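August, notebook, back bay

Started on the Karkeo hatchback after lunch. It came in from the Nevenitz yard on a flatbed with no keys, three wheels and a glovebox full of parking tickets, so somebody loved it once. Yard number 584. Front offside is folded in as far as the strut, but everything behind the doors is straight, and the back end is what we bought it for.

Tailgate came off in 30 minutes, including the time spent looking for the trim tool, which was in my pocket. Glass is good. Wiper motor runs on the bench, with a tick in it I don't like. Put it on the shelf marked "maybe" with all the other ticks I don't like.

Rear hubs next. Nearside bolts came out as if they'd been waiting for me. Offside ones had other plans. Two soaks and the long bar shifted three of the four, and the last rounded off at once. Cauã Teixeira says heat. Cauã says heat about most things, including the coffee machine. Left it soaking again and went to do the paperwork.
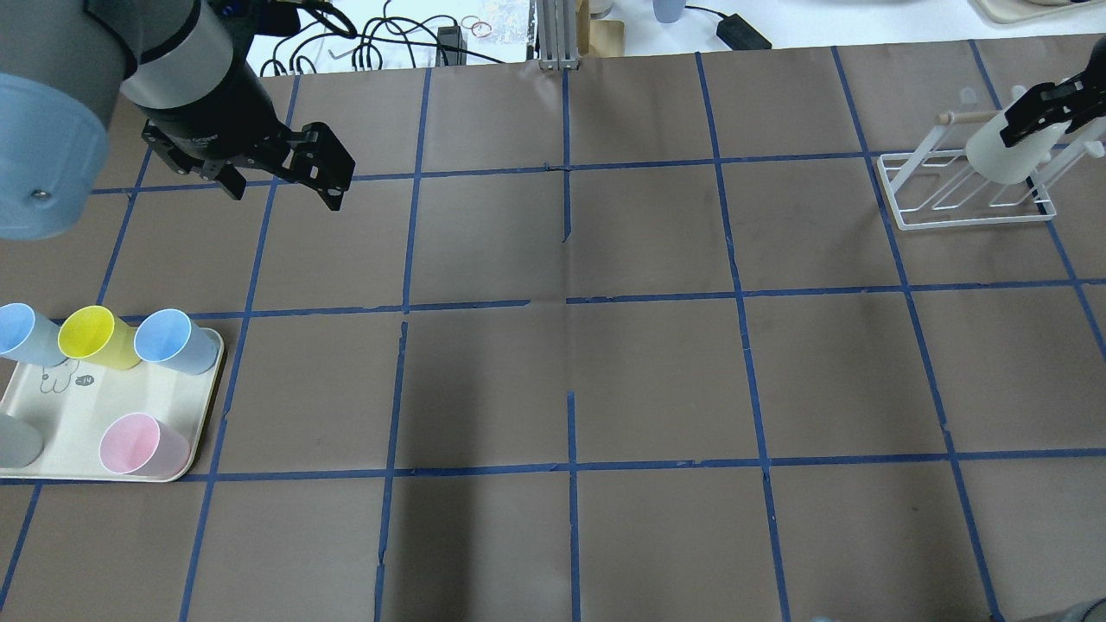 Paperwork: the Camance people want the gearbox number before they will quote, and the plate is on the underside, facing the subframe, under ten years of road. Wire brush, torch, mirror, bad language. It ends in 911, the rest I read twice and got two answers. Will try again when the box is out and stop pretending I can do it lying down.

Ristić rang at ten past four about the catalytic converter. Offered 200 for it, collected. Told him I'd think about it. He said the price was only good today, as it has been every day since I met him. Somebody please check what the last one fetched before he rings back – the receipt book has a gap where I'd expect that page to be.

Back to the offside bolt. Heat. It came out. Have not told Cauã.

Still to do:
Drain the tank properly, there's more in it than the gauge thinks
Rear seat belts out and tagged
Number off the gearbox, all of it this time
Find out who has the 16 mm deep socket
Move the shell over by the fence before the delivery lorry needs the bay

Window regulators can wait. The driver's one works if you push the glass up by hand while pressing the switch, so I've written "working" on the tag and then, after a short argument with myself, crossed it out.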